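Bolthorpe Garden: simulated gripper comparison set

Recordings of a two-armed robot working in a rendered backyard, made to compare two gripper controllers before either one goes on hardware. Released 8 Apr 2025 by the Hodon project.
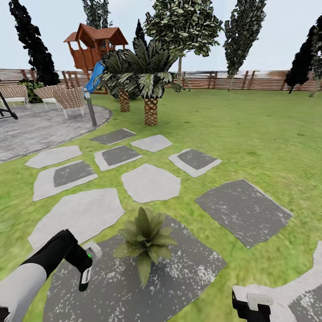
What is in it

The set has 3,000 episodes. Of these, 2,000 use the Xia controller, and the rest use Plosanex, which we added in November. Both controllers drive the same arm and gripper models, so differences in the results should come from the control side – finger closing, force limits and how the wrist is held on approach.

All episodes use one yard: a lawn with stepping stones, a round patio with lounge chairs, palm trees, a play structure with a blue slide, and a wooden fence behind. The pavers come in several shapes and finishes, both dark speckled ones and light gray flagstones. Small plants are used as grasp targets.

Each episode contains

- video from the robot's viewpoint
- joint positions for both arms
- gripper commands and measured opening, left and right
- contact flags from the simulator
- a text label for the task
- a success flag, set by script

Tasks

There are 22 task labels. Most are short: reach for a plant, lift it, set it down on another paver, pass it from one gripper to the other. Hold out the pass tasks if you only need single-arm data. They are marked "both" in the task table.

Known problems

Leaves are rigid bodies. A gripper that closes on a leaf tip will either hold it or slip off, with no bending, so do not use these episodes to judge how gentle a controller is.

Some small plants render without shadows. A model that relies on shadows to judge height above the ground may do worse here than on other scenes.

The grass texture is soft and slightly blurred. We left it that way to keep rendering fast.

In 70 Plosanex episodes the right gripper log starts late. The video is fine. The episode numbers are in late_start.txt, and the loader skips them unless you pass keep_late.

Splits

Train and test are split by starting layout. Please report scores for the two controllers separately – a combined number hides most of the difference on the lift tasks.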